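Nokside Community Larder: your questions answered

Last updated Feb 1, 2019

What is the Larder, and who can use it?
We're a small food-sharing shop in the old chapel hall, and we're open to anyone living in Nokside or the villages near it. You don't need a letter from anybody, and we won't ask what you earn. Some people come every week, some come once when the car's failed its MOT and the month has run out before the money has, and some come mostly for a cup of tea and a chat with Gwenllian (we don't mind that either!).

How much does it cost?
A visit is £5, and for that you choose 18 items from the shelves. Fruit, veg and bread are extra and free, so do bring a strong bag. If £5 is difficult just now, have a quiet word with whoever is on the till and we'll sort something out without any fuss.

What sort of food do you take?
Tins, packets, jars, cereal, long-life milk, tea and coffee are always welcome, and so are nappies and washing powder. We can't take anything opened, anything home-cooked, or alcohol, and that includes liqueur chocolates, sorry to whoever left the lovely box at Christmas.

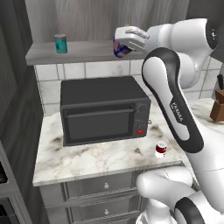

What about dates on packets and tins?
We get asked this more than anything else. "Best before" is about quality, and plenty of food is perfectly good to eat after it, whereas "use by" is about safety and we stick to it strictly. Cans usually have the date stamped on the bottom, so tip yours up the way the blue and red one is tipped and have a look before you pop it in your bag. Small dents are fine. If a can is bulging, leaking or badly rusted, please leave it at home and put it out with your rubbish.

Where do I drop things off?
There's a green crate in the porch of the hall, and another by the tills at Parri Stores. Larger donations are best brought in while we're open. Ring Osian Edwards first if you've more than a car boot full, as the back room fills up faster than you'd think.

Do you deliver?
A little. Gwenllian Griffiths does a round up the valley for people who can't get down to us, and she has a few spaces at the moment.

Can I help?
Oh, please do. We're always short of people for unpacking, and we could use another driver before July, when two of ours are away. There's a short form at the desk, and we'll show you the ropes over a biscuit.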